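Prandthorpe Laundry Folding Set

README, September release

Contents
What is in the set
Folder layout
Rooms and surfaces
Garment categories
How folding was done
Labels
Sample picture
Known problems
Terms of use
Contact

What is in the set

Prandthorpe is a collection of recordings of clean laundry being sorted and folded at home. It covers 78 sessions in 16 households. Each session begins with unfolded or half-folded clothing on a bed, a table or a floor mat and ends when the person says they are finished. A session can hold anything from one armful of shirts to a full week of washing for a family.

The set was put together for people who study how cloth is handled and how piles get built up during ordinary housework. It may also be of use to anyone who needs pictures of crumpled, half-folded and folded clothing on different backgrounds.

Folder layout

sessions/ has one folder per session, named by household letter and session number
labels/ has one CSV file per session
households.csv lists surface, bedding and lighting for each household
garments.csv lists the category names and their short codes
CHANGES.txt has the notes for each release

File names use lower case only. Times in the label files are in seconds from the start of the session. The clock time is not stored, apart from a "morning", "afternoon" or "evening" value in households.csv.

Rooms and surfaces

Most folding was done on beds, so the surface column in households.csv is more detailed for beds than for anything else. The values are:

sheet: a fitted or flat sheet, plain or printed
quilt: a quilt or blanket left on the bed
tile_mat: a summer mat made of small linked bamboo tiles
woven_mat: any other woven mat
table: a dining table or desk
floor: carpet, rug or bare floor

Cloth slides more easily on tile_mat than on quilt, and folds made on a quilt tend to be less square. If you compare folding times between households, compare within one surface value.

Garment categories

There are 3 groups in garments.csv: tops, bottoms and flat items. Flat items are towels, pillowcases, scarves and handkerchiefs. Socks and underwear were left out at the request of several households. Items that could not be identified from their folded shape are coded "cloth" and keep that code for the whole session, even if they are opened up later.

Color is given as a plain word (blue, black, cream, brown). Where two labelers chose different words, both are kept with a slash between them, as in khaki/olive. We did not try to settle these.

How folding was done

People folded the way they normally do. They were asked to keep the pieces they had not reached yet apart from the finished ones, and no other rule was given about where piles should go. Some households made one pile per person, some made one per drawer, and household F stacked everything in the order it came.

Labels

Each row in a label file is one piece of clothing and one action. The actions are pick, spread, fold, smooth, stack and move. Qistina Liem and Juwita Saragih labeled the sessions, and Yanti Menon checked every row where their end times differed by more than 2 seconds.

"Fold" starts when a part of the cloth is lifted to be laid over another part. Pulling out a corner to straighten it is "smooth", even when the piece has already been folded.

Sample picture

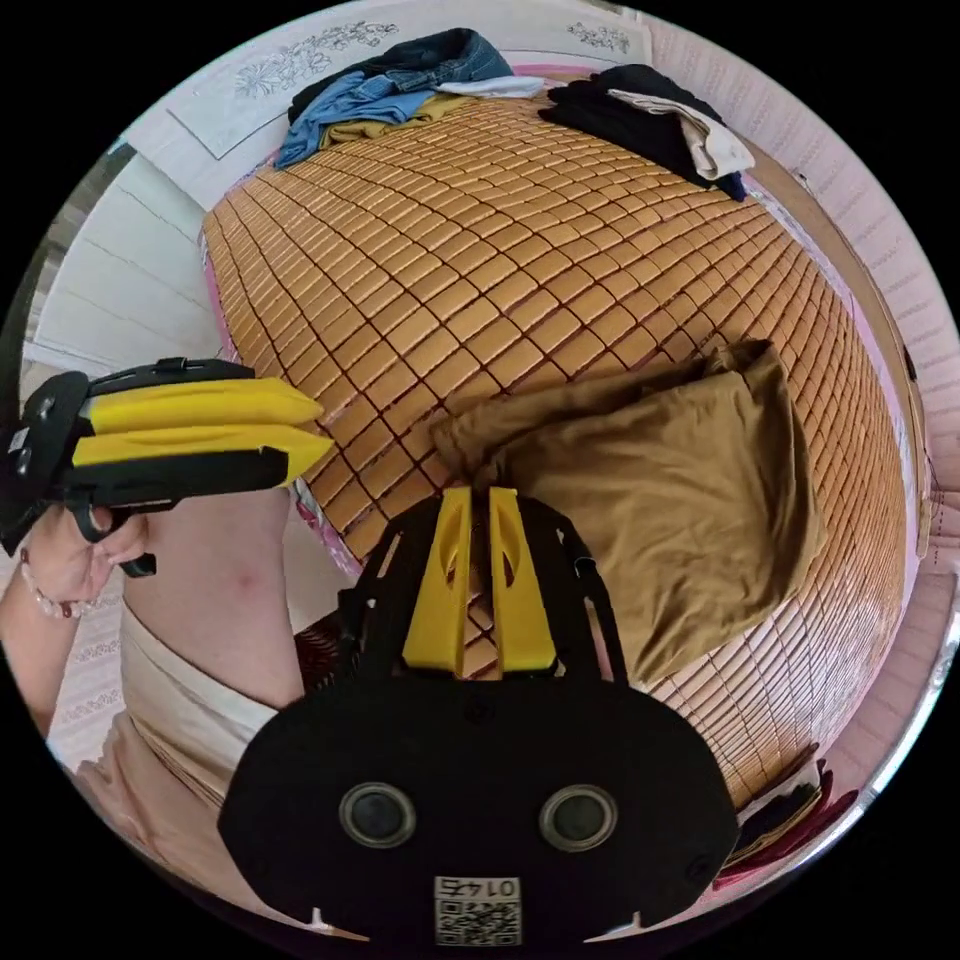

Surface value tile_mat. Folded brown cloth on the mat, with clothing heaped toward the headboard.

Known problems

Dark garments in one pile are hard to tell apart. Where the edge between two black pieces could not be found, they share one row and the count column is blank.

Piles at the far end of a bed look small and are often partly covered. Their category codes come mostly from moments when a piece was picked up.

Household K changed bedding between sessions, so its surface value is given by session in a separate file, k_surface.csv.

Terms of use

The set is free for research and teaching. Please do not try to identify the households, and do not post single pictures with a guess at the location. If you publish results, name the set as Prandthorpe and give the release month.

Contact

Corrections to labels go to Syafiqah Teoh. Include the session folder name and the row number. Questions about terms go to Birdie Wojcik.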